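Section 4. Showing the Prarik a task with the hand-held grippers

So you've got the base station running and the tracking lights are solid. Good, that was the boring bit. In this section we record your first demonstrations, which means you do the job yourself with a gripper in each hand and the software turns what you did into something the arms can learn from. I wrote most of this after a long January of doing it wrong, and Juniper Oyelaran has since fixed the steps I had in a silly order.

If you're using the remote control rig instead (the seated one with the two levers), skip to Section 5. The recording screen looks the same but the calibration is different, and mixing the two up will give you a very confused arm.

Before you start

You'll need both grippers charged, a clear patch of tabletop and whatever objects your task uses. I like a plain, light surface for the first few tries. Take off dangly bracelets, and if you wear loose sleeves keep an eye on the cuffs near the moving parts. Pick something easy! Taking a tube out of one gripper with the other is a nice starter task, and so is dropping a spoon into a pot. Folding a shirt is not a nice starter task, I promise.

CAUTION: The jaws close harder than you'd think. Keep your free fingers behind the guard line, and don't hand a gripper to somebody by the jaw end.

Recording a demonstration

1. Open the Flurkier software and choose New Task. Give it a name you'll recognize later. "test" is taken on every computer I've ever used, usually several times over.

2. Pick up the left gripper and squeeze it fully closed, then let it open all the way. Do the same with the right. The two bars on the screen should go from empty to full and back. If one sticks partway, see "Stuck bar" below.

3. Hold both grippers still over the table until you hear the double beep. This sets your starting pose, and every demonstration in the set has to begin from close to the same spot.

4. Press the pedal once. The recording dot turns red and you're live.

5. Do the task. Move at the pace you'd use if you were showing a friend – smooth, a little slower than normal, no big pauses. When you grab something, close the jaws all the way onto it and wait a beat before you lift.

6. If the task passes an object from one gripper to the other, make sure the second one has a firm hold before you open the first. The software can cope with a short overlap where both are holding on. It can't cope with the object being in midair.

7. Go back to your starting pose and press the pedal again to stop.

8. Watch the replay. Keep it or bin it right there, while you still remember what happened. I used to save this for the end of the day and then had no idea which ones I'd fumbled.

9. Put the objects back, shift them a little from where they were, and go again.

NOTE: Shifting the objects matters a lot. If the pot sits in the same place every time, the arms learn the place and pretty much ignore the pot. Move it a hand's width, turn it, swap which side it's on.

How many do you need?

For a one-step task I get decent results with 40 good demonstrations. Passing something between grippers takes more. Stop for a break every 18 or so takes – scratch that, Juniper says to just write 18, so take a break every 18. Your wrists get tired before you notice and the recordings get sloppy.

Each recording is capped at 2000 samples. When you hit the cap the dot goes gray and whatever you do next is lost, so split a long task into two shorter ones.

Stuck bar

Turn the gripper off, open and close the jaws a few times by hand, and turn it back on. If that doesn't help, look for grit along the slide and brush it out with something dry. No oil, please! Roksolana Kravets at our Grajales workshop handles repairs and she can always tell.

CAUTION: Don't tighten the jaw bolts yourself to cure a stuck bar. It throws off the calibration and you'll have to redo Section 3 from the top.

What a two-gripper task looks like from one of the grippers is below, so you know what sort of view to expect in the replay window.

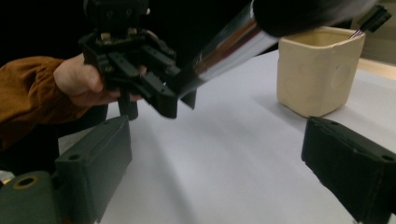

Replay view: a metallic tube with its lower end between the jaws of the other gripper, pot to the right.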